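The Plain White Mug, Reconsidered

Every kitchen has a shelf of mugs that got there by accident. Mine held the one from a bank that closed, two from a cousin's wedding, and a tall thing shaped like a cactus that leaked a little (I kept it for years anyway). When we moved to Wellmont last May I packed all of them in newspaper, unpacked all of them at the other end, and then stood there wondering why I only ever reached for the same one.

It was the plain one, of course. White, a bit heavy, wide enough at the top to cool the coffee before I have to run for the 104 bus. The shop downtown, Pliltton, has 200 kinds of cup on its back wall, and I have spent many happy lunch hours there picking them up and putting them down again. What I look for now is a good wide mouth, a rim that feels smooth against the lip, and a handle that can take more than one finger - the dainty ones are lovely until they're full.

I've come around to a bit of contrast, too. A white mug with a thick black handle looks handsome on a pale gray table, and it seems to go with every plate I own.
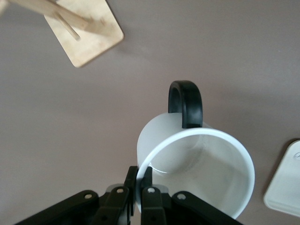

Living With Fewer

I got down to 6 in the end, from a number I won't admit to. They sit on one low shelf next to the kettle, handles all facing out, and the wedding pair went to a neighbor who was delighted with them. If company comes I borrow from the good china, which was getting lonely up there.

For tea stains, a spoonful of baking soda and a damp cloth, left on for 10 minutes, still does the job. My grandmother did hers on Sunday nights with the radio on, and I'm afraid I've picked up the radio part as well.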